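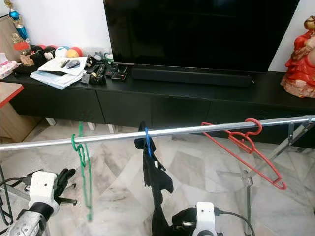 衣物整理岗位双臂设备现场安全检查表（附检查意见）

受检单位：Corulby 家政服务公司，Cáceres 样板间
受检设备：Redum 双臂整理机，配套调度软件 Wuvitz
检查日期：06/03/2023
检查性质：投用后首次复查
填表说明：结果栏只填“合格”“不合格”“待复查”或“不适用”。意见栏由检查人填写，受检单位可另附回复，但不得改动原文。上次检查表里有几处意见被改成“已沟通”，本次不接受这种写法。

一、作业区域

1.1 设备活动范围在地面有清晰标识
结果：不合格
意见：地面是浅灰和白色的仿石纹或石材瓷砖，原来贴的黄色胶带起边后被撕掉，没有重贴。现场答复是“大家都知道站哪儿”。新来的整理员不知道，检查当天就有人从衣架侧面直接走进去捡衣架。请重贴，胶带选能耐拖地的型号。

1.2 晾衣架放置稳固，受侧向拉力时不移位
结果：待复查
意见：挂一件薄衣服没有问题。设备从横杆上取衣架时如果勾住没脱开，会带着整个架子往前走。供应商的测试记录只有空架和单件两种情况，没有满架。请补做满架测试，用厚外套，别用 T 恤。

1.3 周边家具与设备之间留有人员退让空间
结果：不合格
意见：样板间按客户家里的客厅布置，电视柜就在衣架后面。人站在架子和柜子之间整理时，正面是机械臂，背后是柜子，没有地方退。布置方案写的是“真实还原居家环境”，真实的居家环境里人可以绕开，上班的人不能。建议把架子前移，或者规定设备通电时架后不得站人。两个办法选一个，写进规程。

1.4 易碎、易倒物品已移出可及范围
结果：待复查
意见：电视柜上有电视、音箱和各种小摆件，附近还有奖杯。样板间负责人认为这些东西是训练场景的一部分，不能收。可以不收，但请给出手臂最大伸展时到柜面的实测距离。目前拿到的是说明书上的数值，没有人在现场量过。

1.5 地面无积水、无散落衣架
结果：合格
意见：检查时合格。衣架落地后由谁捡，规程里没有写。以前挂衣服的人自己掉自己捡，现在设备掉了，要人弯腰到手臂下面去捡。请明确：先暂停，再捡。

二、设备本体

2.1 夹爪无变形、无松动
结果：合格
意见：无。

2.2 夹持力在设定范围内
结果：待复查
意见：Wuvitz 界面显示正常，但界面显示的是设定值，不是测量值。要求提供测力计读数，对方说下次带来。上次也是这么说的。

2.3 线缆固定，不拖地，不会钩挂衣物
结果：不合格
意见：腕部附近的黑色线缆有一段是悬着走的。长款衣物和带腰带的衣物有被钩住的可能，整理员的围裙带也一样。加束线扣花不了多少钱，请在复查前完成。

2.4 急停按钮可达、可见、有效
结果：待复查
意见：按钮有效，按下后手臂停住。问题在可达。按钮装在操作员一侧，而实际站得离手臂最近的是负责递衣服的人，她要绕过架子才能按到。供应商提供的无线急停还在箱子里，原因是“没有配电池”。请配电池。

2.5 断电后手臂保持原位，不下坠
结果：合格
意见：断电试验做过 2 次，均未见明显下坠。试验时夹爪未夹物。夹着湿的厚衣服会怎样，没有试。

2.6 单次负载不超过额定值
结果：不合格
意见：没有称重环节，靠整理员用手掂。请在递衣位置放一台秤，或者列一张常见衣物的重量对照表贴在墙上。让人凭手感判断机器能不能承受，出了问题又写成“人员误操作”，这种做法检查人不认可。

三、软件与远程干预

3.1 远程操作接管时，现场有声光提示
结果：不合格
意见：本次检查中最严重的一项。设备识别不了的衣物会转给远程操作员，手臂停一下，然后重新动起来。现场的人分不清它是卡住了、在等指令，还是已经有人在另一头操作。好几位整理员讲过同样的经历：以为停了，伸手去理袖子，手臂动了。目前没有人受伤，这个结论来自受检单位自己的登记，登记表有什么问题见 5.3。
要求：接管开始前必须有提示音，提示音和故障音不得相同。整改完成前，远程接管功能停用。

3.2 任务记录完整可查
结果：待复查
意见：导出的记录显示，上个统计期共处理衣物 524 件，其中标为“自主完成”的有 324 件。余下的全部归在“其他”里，没有再分。检查人问“其他”包括什么，得到的回答有远程接管、人工补挂、衣物滑落重来、客户中途取回。这几样对安全的意义完全不同，请拆开。
另外，“自主完成”的定义也请给出书面说明。现场看到的情况是，衣服由设备挂上横杆，肩部歪斜，整理员随后伸手拉正。系统记为自主完成。拉正那一下，正是人离夹爪最近的时候，却不在任何记录里。

3.3 软件更新前后有验证
结果：不合格
意见：去年 December（12 月）的更新改了回收动作的速度，现场是在手臂变快之后才知道的。更新说明写的是“体验优化”。以后凡涉及速度、力度、路径的改动，须提前书面通知并空载试运行，由现场人员签收。

3.4 摄像数据的告知
结果：待复查
意见：设备靠摄像头识别衣物，画面会传给远程操作员。整理员入职时签过一份同意书，签的时候还没有这台设备。请重新告知，说清画面谁看、存多久、会不会用来考核。最后一点请直接回答，上次的回复绕开了。

四、岗位与人员

本部分为本次新增。受检单位认为人员安排不属于设备安全范围，要求删除，检查人没有同意。人站在哪里、站多久、被催得多紧，都会影响手伸到什么地方去。

4.1 岗位说明书与实际工作一致
结果：不合格
意见：说明书写“监督设备运行”。实际工作有递衣、翻面、解扣子、扣扣子、捡衣架、拉正、擦夹爪、重启软件。监督一台机器听上去比挂衣服轻松，跟着看了一个班次，没有看出来。以前一个人一手拿衣架一手套衣服，节奏自己定；现在要按手臂的节奏递，它慢的时候干等，快的时候赶。
递衣人抱怨最多的是衣架。软塑料的细衣架设备容易夹偏，宽一点的好些，各种样式混用时，就得靠人先挑一遍。挑衣架这件事没有写进任何一张工时表。

4.2 作业姿势
结果：待复查
意见：横杆高度按设备的工作高度调，对人偏低。个子高的整理员整班低着头、弓着背。请提供可以快速调节的架子，或者给递衣位单独设一个台面。说明书里有一节叫“人体工学优势”，讲的是机器替人省了抬手动作，没有提低头。

4.3 轮换与休息
结果：不合格
意见：原来挂衣、熨烫、叠放三个岗位轮换。设备上了以后，挂衣岗固定由同一批人值守，理由是“熟悉设备”。熟悉设备的人连着站，注意力往下掉，这一点在同类岗位上早有教训。请恢复轮换，值守时间设上限。

4.4 培训
结果：不合格
意见：培训表上有 26 人签字。抽问时，多数人会开机、会重启，能说清楚远程接管是怎么回事的很少，还有人不知道急停以后应该由谁复位。培训内容是供应商的一段宣传视频加一次演示，演示用的是一件衣服，挂得很顺。
请按实际故障来培训：衣服滑落一半，衣架钩住横杆，夹爪夹住了袖口，手臂停在人面前不动。每一种都要亲手做一遍。

4.5 有权停机，停机不受追究
结果：待复查
意见：规程上有这一条。但 Wuvitz 会统计每班的停机时长，班组例会上会念。念完没有处罚，大家也就不太愿意按了。建议安全停机单列，不计入班组数据。受检单位答复“研究一下”，请在回复中写明研究到哪一步。

4.6 个人防护与着装
结果：合格
意见：长发束起，未见佩戴挂绳。围裙系带偏长，参照 2.3 处理。

4.7 效率承诺与人员配置
结果：待复查
意见：引进报告称可减少人手。检查当天挂衣位的人数和引进前一样，另外多了远程那边的人，远程的人不在 Corulby 编制内，所以报告里看不见。检查人不评价这笔账合不合算，只要求一点：在 3.1、4.3、4.4 整改完成之前，不得以设备已投用为由减少现场值守。一个人既递衣又看急停，等于没有人看急停。

五、文件与登记

5.1 风险评估
结果：不合格
意见：评估由供应商代写，场地一栏填的是“标准实验室”。Cáceres 样板间是一个带家具的客厅。请由使用单位重写，至少让一名每天站在架子边上的人参加。

5.2 维护记录
结果：合格
意见：填写齐全，字迹可辨。更换夹爪垫片那一页漏签，已当场补上。

5.3 险情登记
结果：不合格
意见：登记表是空的。结合前面几位整理员的讲述，检查人不认为空表说明没有险情。表格放在办公室抽屉里，要填编号、系统时间和故障代码，而故障代码只在后台看得到。请改成挂在架子旁边的纸质单子，写一句话就算数，代码由管理人员补。

5.4 供应商联系方式张贴
结果：合格
意见：已张贴。试拨过，有人接，约 324 秒后转到技术人员。这段等待时间里现场该做什么，请写在同一张纸上。

六、受检单位回复摘录及检查人批注

回复：远程接管提示音将于下一版本加入。
批注：下一版本没有日期。停用要求不变。

回复：整理员对设备总体满意，已做问卷。
批注：问卷由班长当面收，且要写工号。请换一种收法再做。

回复：机械臂速度低，即使碰到人也不会造成伤害。
批注：请附接触力测试数据。速度低是好事，但夹住手指和碰一下胳膊是两回事，柜子就在背后的时候更是如此。

回复：地面标识影响样板间观感，客户参观时不美观。
批注：可以用浅色胶带，但要让人看得见。

七、处理意见

设备可继续在有人值守、远程接管关闭的条件下使用。3.1、4.4、5.1 未完成整改前，不得延长运行时段，不得增设同类设备。其余不合格项在复查时逐条核对，需出示实物或原始记录，口头说明不计。

复查时请安排当班递衣人员在场，不要临时换成演示人员。

检查人签字：
受检单位签字：
现场员工代表签字（上次此栏空白，本次须填）：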